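Plimo月租公寓服务住后感：省心是真的，账单也是真的

先说结论放前面，省得有人翻到底：短租三个月以内可以考虑，半年以上别签。我五月搬进去，住到合同期满，没有续。

Plimo做的是带家具的中长租公寓，网页上写“拎包入住”，照片都拍得很亮，厨房台面擦得能照人。我看中的那套在老城边上，两室一厅，35平方米的客厅加餐厅，走路到地铁站不远。挂牌月租2,720，押一付一，水电另算。同一栋楼里不带家具的房子便宜不少，差价就是你为那句“拎包入住”付的钱，值不值得看你打算住多久。

签约前我问过三个问题：家具旧了谁换，家电坏了几天修，退房清洁怎么收费。客服回了很长一段，第一个问题没答，第二个说“尽快”，第三个给了一个链接，点进去是首页。当时就该多留个心眼。
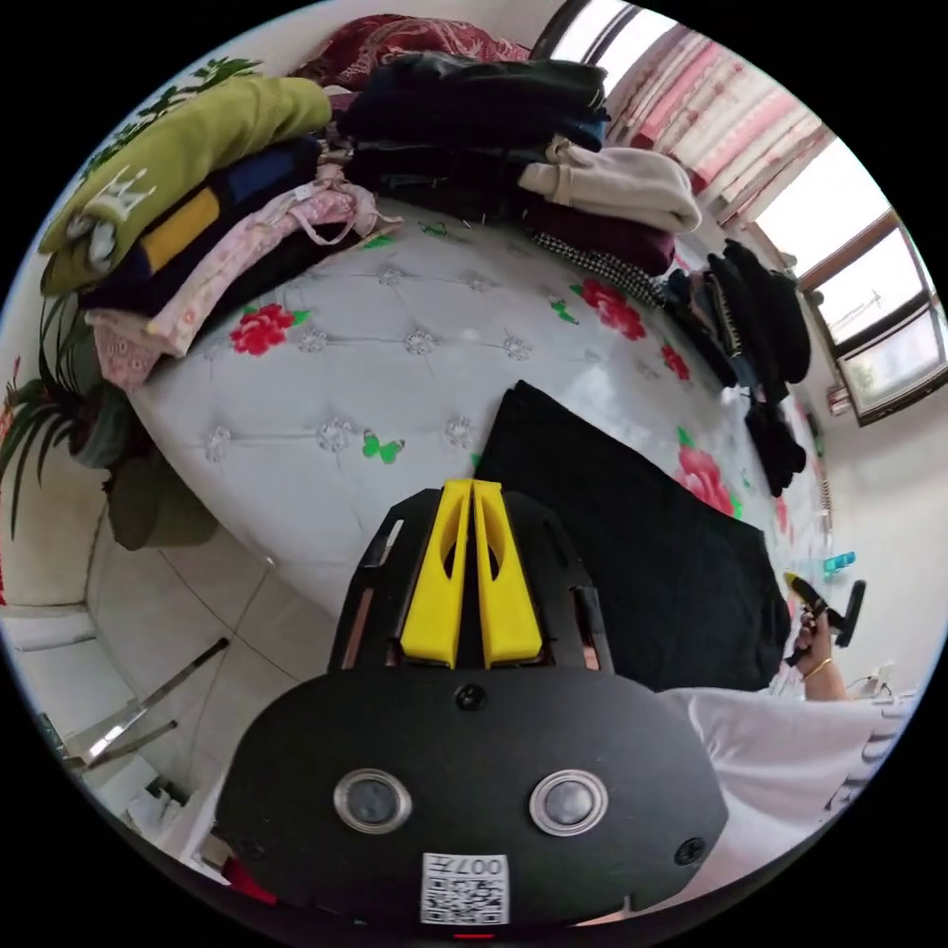
房源页上的“精选软装”这四个字，我建议大家当作没看见。平台不会告诉你精选的标准是什么，不同房东、不同年份的东西凑在一起，也都叫精选。喜欢素色的人尤其要问清楚，像白底印大红玫瑰、绗缝格子里还嵌着银色小花钉的床垫，有人觉得喜庆，有人看一眼就想退订，而这种事在“风格：现代简约”的筛选项里是筛不掉的。我的办法是要求看每个房间的实拍，卧室要看到床垫本身，别只看铺好床单的样子。对方要是推三阻四，换一家。

厨房是我比较满意的部分。灶具是Baert的，火力够，旋钮有点紧，用了一阵也没松。冰箱是Werex的小双门，一个人用绰绰有余，两个人周末采购一次就得玩拼图。抽油烟机牌子被撕掉了，开到最大档声音很吓人，吸力一般，炒辣椒还是得开窗。锅具给了一套，平底锅涂层已经花了，我第二天就自己买了新的。

门锁是Skallex的电子锁，密码由平台远程下发。好处是晚到也能自己进门，我是夜里十一点多到的，没耽误。坏处是换密码要走工单，自己改不了。有一次我想给来浇花的朋友开个临时密码，申请提上去，批下来的时候我人都已经回来了。网页上的宣传写的是“即时授权”。 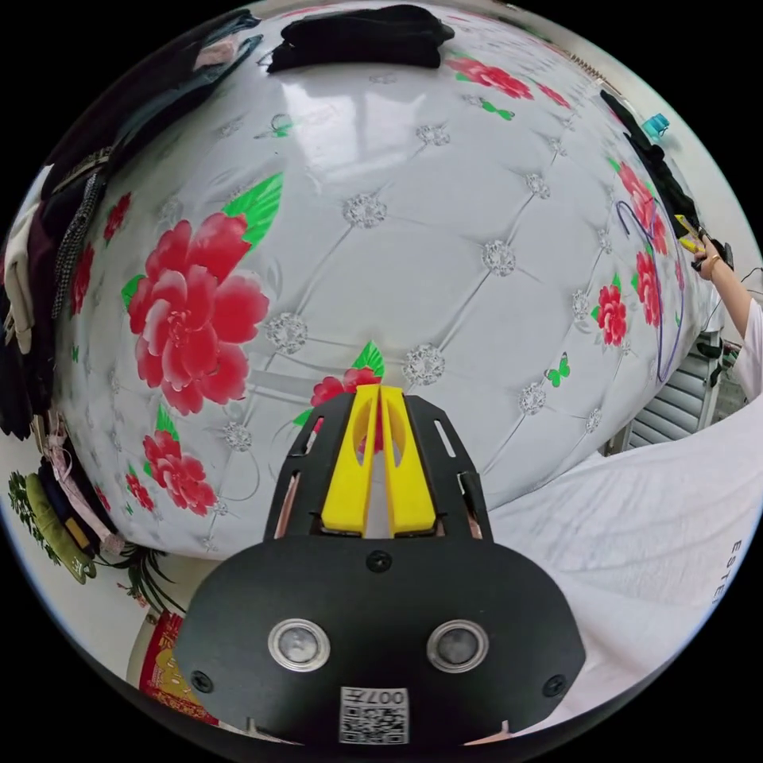 再说维修。洗衣机排水出过一次问题，报修后第四天才有人上门，师傅人很好，二十分钟弄完，拖的那几天纯粹是派单慢。热水器温度忽高忽低，报了两次，第一次回复“属正常波动”，第二次才换了个零件。公平地讲，没有向我收过维修费，这点合同怎么写就怎么执行了。

隔音只能说凑合。临街那间关了窗还能听见公交报站，朝院子的那间好很多。如果只有一间卧室要用，选朝院子的。

费用明细才是我打算扣分的地方。房租之外，我实际付过的有：

服务费，一次性，748
退房清洁费，425
水电网，按月，每个月都不一样，账单没有表底照片

清洁费我最不服气。合同写“视房屋状况收取”，我走之前自己擦了整整一下午，连抽油烟机的油盒都洗了，照样全额扣。去问，对方说这是固定项目。固定项目为什么写“视状况”，后来换了个叫Sheyla Tamayo的专员接手，态度客气得多，说会反馈给合同组，并把水电的抄表记录补发给了我。清洁费没退。

押金在退房后第十九天到账，合同承诺十五个工作日以内，算下来没超期，只是读的时候很容易把“工作日”三个字漏过去。

拿它和自己租空房再配家具比，我粗略算过：住得短，搬运、安装、转手二手的折腾都省了，多付的钱说得过去。住到半年往上，差价够买一张自己挑的床加一张像样的书桌，走的时候还能带走。

要签的人，几件小事提前做：

入住当天把每件家具的磕碰都拍下来，发到工单里留底，别只存手机
水表电表拍照，每个月拍一次
清洁费让对方在合同里写死金额和条件
临时密码提前一天申请

评分的话，位置四星，厨房四星，软装两星，维修三星，收费透明度一星半。同事问我要不要推荐，我把这页链接发给了他，他最后签了两个月。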